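About Kidton

Kidton repairs and rebuilds wooden seating and small tables for schools, libraries and public buildings. The company works from one site in Pladthorpe and handles contract work only. Most pieces arrive with loose joints, split rails or worn finishes, and most leave with their original parts.

The business was started by Béla Balogh, a chair maker who had spent 16 years on the production side of the trade. He still sets the joint specifications and signs off on any change of adhesive. The staff now numbers 10, split between the joint shop, the finish room and dispatch.

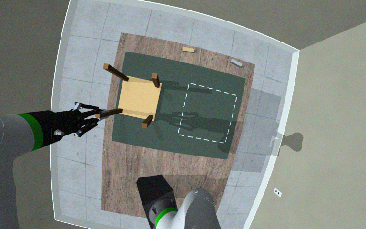
Small furniture, upside down on a green mat

How we work

Each piece is logged on arrival and given a tag number that stays with it until delivery. Joints are checked by hand for movement, then marked as sound, loose or failed. Loose joints are opened fully. Injecting fresh glue over old glue gives a poor bond, and we do not offer it as a service.

Old hide glue is softened with heat and moisture. Old PVA is scraped or cut back to clean wood. Tenons that have shrunk are built up with veneer of the same species and refitted by hand. Clamping time depends on the adhesive, the species and the moisture content of the parts, which we bring to between 8 and 10 percent before assembly.

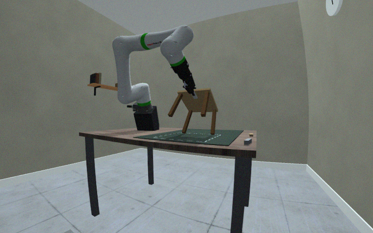 Finishes are matched to the use of the piece. Library chairs normally receive a waterborne coating in two coats, sanded between. Kitchen and craft room stools receive a hardwax oil that the client can patch on site. Stain matching is done against a sample approved in writing, under daylight lamps.

Our largest contract to date covered 344 chairs for the Brasstead reading rooms. Of these, 193 needed at least one new stretcher. The rest were reglued and refinished – no seats were replaced. Work was done in batches so that the rooms could stay open.

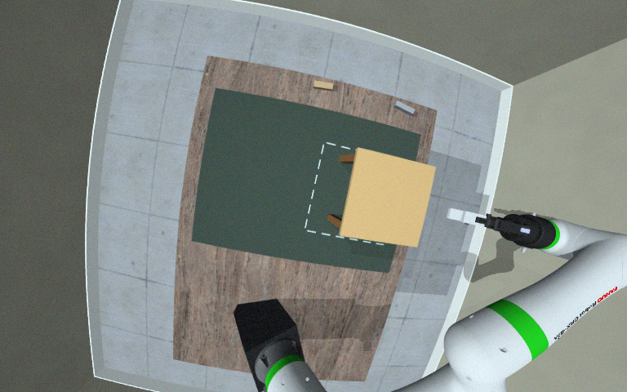

Pladthorpe, July

The finish room has moved to the north side of the building and now has its own air supply. Drying racks are on casters and can be rolled straight through to dispatch. Lead time for standard refinishing is unchanged at six weeks. Requests for the fall school break should reach us before the end of the month.

Parts that we cannot make in house, chiefly turned legs over a yard long, are supplied by Gündoğdu, a turning shop that works from our drawings. All turned stock is measured on receipt and stored for two weeks before use. 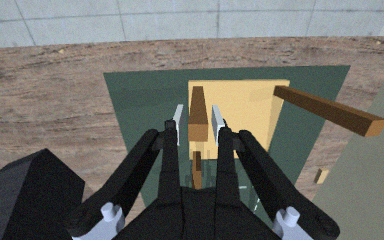 Can you repair a single chair for a private customer?
We take contract work only, with a minimum of six pieces per order. Mixed orders are accepted, so four chairs and two stools would qualify.

Quotes are prepared from a piece list and a short note on the type of damage. Collection and delivery are priced separately. The loading door is open from 7:30 a.m. to 3 p.m.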